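Progress report to the Berkadow Fund
Project: Clothes Repair and Re-use Room, Ganville
Submitted by: Anghel Textile Workshop
Date of report: 20/05/2025

1. Purpose of this report

With this report we inform the Fund about the work done in the first part of the grant, mainly on the denim line. We describe what is finished, what is late, and what we ask the Fund to decide. The accounts are sent separately, in the table which the Fund gave to us. Amounts are repeated in this text only where they help to understand the work.

The project has the same goal as in our application. People in Ganville give us clothes which they do not wear any more. We sort them, wash them, repair the ones which are worth it, and give them back into use at a low price or free of charge. We chose denim as the first material. It is given often, it is strong enough to be repaired more than one time, and many of our visitors ask for jeans for work.

2. The room

The room is the former reading room in the Zukitz building. At the time of our application it had old carpet and one working lamp. The carpet is removed and the floor below was in better condition than we expected, so we only cleaned it and closed two holes near the door. The money planned for a new floor was not used. We would like to talk with the Fund about this amount (see section 7).

The electrical work took longer. The building has old wiring and the owner wanted to have his own electrician present for the inspection. We lost nearly 3 weeks in this way. Now the sewing machines and the iron are on separate lines and we can use them in the same hour, which was not possible before.

For the folding and checking work we decided on wooden tables. In the application we wrote metal ones. The reason for the change is simple: metal tables of the right height had a long delivery time, and the wooden ones could be bought used from a school which was closing its library. We sanded the edges by hand, so that knitted clothes are not pulled. The legs were made higher with blocks, because the first people who worked there complained about back pain after a morning of folding. After this change the complaints became fewer, but for tall persons the height is still not ideal.

3. Sorting

All clothes come first to the sorting shelves near the entrance. We started with 20 categories and it was too many. New helpers did not remember them and they put clothes in the category "other", which became the biggest one. In the second month we reduced the list to 7 categories and wrote them on the shelves in large letters. The work goes faster now and mistakes are easier to find.

Until the closing of this report we have registered 2675 pieces of clothing of all kinds. This number includes the pieces which we could not use and sent to fiber recycling. It does not include shoes, belts and bags, which we do not accept in this phase, even if people bring them anyway.

We want to mention one weak point. In the first weeks the register was written on paper and later copied to the computer. Some sheets have no date. We could count the pieces, but we cannot say for each one in which week it arrived. For this reason the weekly chart which we promised starts later than planned.

4. Denim line: checking and folding

The denim line has its own table and its own written procedure. Each pair is laid flat on the table, first the front and then the back. One leg is stretched out and smoothed with the hand, and the second is put aside so it does not hide the seams. The person checks the side seam, the crotch and the hems. A cuff which was rolled by the former owner is looked at with special care, because coins, sand and small stones stay in the fold and can damage the washing machine. The fold also hides wear at the lower edge of the leg.

Light-wash jeans need more attention than dark ones. On pale denim the thin places do not stand out well against the normal fading, and in the beginning we gave back into use several pairs which opened at the knee after a short time. Now we check pale denim under the lamp at the window side.
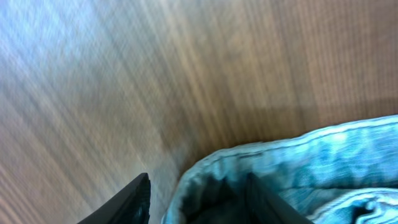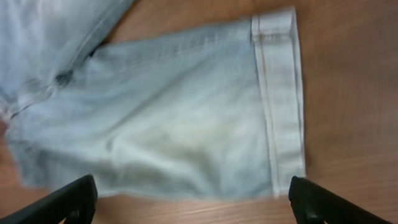 Faded blue denim on wood.

Progress Report No. 3, page 4

We have three possible results for each pair. The first is "ready", when only washing and ironing is needed. The second is "repair", when there is damage which our sewing group can correct in less than one hour. The third is "material", when the pair is too weak to be worn but the fabric can be cut for patches or for small bags. A frayed lower edge is not a reason for refusing the jeans. We trim it, or we leave it as it is when the fabric above is strong, and some younger visitors even prefer it so.

The question of rolled cuffs was discussed in the group for a long time. A part of the helpers wanted to unroll and iron all of them, to have every pair in the same shape on the shelf. Others said that a cuff which is stitched should stay. We agreed on the following rule. If the cuff is only rolled, it is opened, cleaned and ironed flat. If it is fixed with a stitch, it stays, and the inside is cleaned with a soft brush. The length on the label is measured with the cuff in the position in which the jeans will be sold. This was not clear before, and visitors took home jeans which were too long or too short.

For folding we use one method only. The legs are put one on the other, the crotch corner is turned in, and the pair is folded from the hem to the waist in thirds. The waistband stays outside with the label. It seems to be a small detail, but when everybody folded in his own way the piles fell down and the sizes were mixed again by the evening.

5. Repairs and training

The sewing group meets in the afternoon. Most of the members could already sew, but not all of them had worked with denim. The thick places where several layers come together broke many needles in the first period. We bought stronger needles and made a short training about how to sew over a thick seam slowly, with a folded piece of fabric behind the foot so that it stays level. The use of needles is lower now, although we do not have an exact number.

The thread was a second problem. We had bought only dark blue. Many jeans have visible stitching in orange or tan color, and a dark repair on this line looks poor. We have ordered tan thread in two thicknesses. It came in May, and we have already used it for hems and for belt loops.

The public repair classes, where people learn to repair their own clothes, are behind the plan. We announced them before the electrical work was finished and we had to cancel the first ones. We apologized to the participants and offered them a place in the next course. Some of them did not answer. We think that next time we must announce only when the room is really ready.

6. What is late

The following points are not finished at the time of writing:

The drying area. The rack is installed, but the ventilation is too weak, and in rainy weather heavy denim needs two days to dry. We have asked for an offer for a fan.

The labels. The printer works, but the ink becomes pale after some weeks near the window. We are testing another kind of label paper.

The weekly chart, as explained in section 3.

The visitor survey. The questions are ready in English. The translations are not yet checked.

We do not expect that these delays will change the end date of the project. The drying area is the most serious one, because the washing depends on it and all other steps come after the washing.

7. Request to the Fund

We kindly ask for permission to move the unused floor money to two other lines: the fan for the drying area and a second steam iron. At the moment the iron is the place where people wait. On busy mornings the checked jeans stay in a pile beside the table, and they get new creases which then need more time under the iron.

We also ask the Fund to confirm that the wooden tables can be accepted in place of the metal ones named in the application. The cost was lower and the receipts are attached.

8. Plan for the next period

In the next period we will bring the drying area to normal work, start the repair classes again with smaller groups, and open a second table for shirts and blouses. The procedure for shirts will be written in the same form as the denim procedure, and we will test it with two new helpers before we put it on the wall. We have also begun to talk with the Zukitz building management about opening one evening per week, for people who work in the day. They asked us for a list of persons who would have a key, and we will send it when the evening group is complete.

Attachments: accounts table, receipts for tables and thread, denim procedure (two pages), floor plan of the room.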